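Chapter 4
Metals in Everyday Use

Learning goals
After this chapter you should be able to name the main properties of metals, explain why one metal is picked over another for a job, and describe how scrap is sorted.

Most of the elements in the periodic table are metals. Copper carries current in household wiring. Steel holds up bridges. Aluminum is light, resists corrosion, and can be pushed through a shaped die to make long bars and rails.
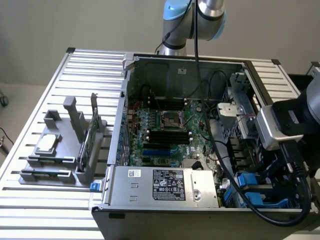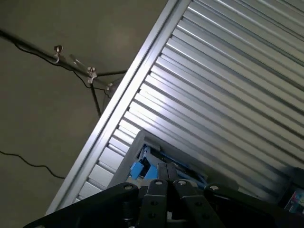 Aluminum surfaces appear in both photographs.

Chapter text by Perihan Avcı and Peadar Ó Gríofa

Pure metals are often too soft for heavy work. Mixing a metal with small amounts of other elements makes an alloy, which may be harder or stronger. Section 4.1 begins with the way atoms are packed in a solid metal and what happens to them when the metal bends.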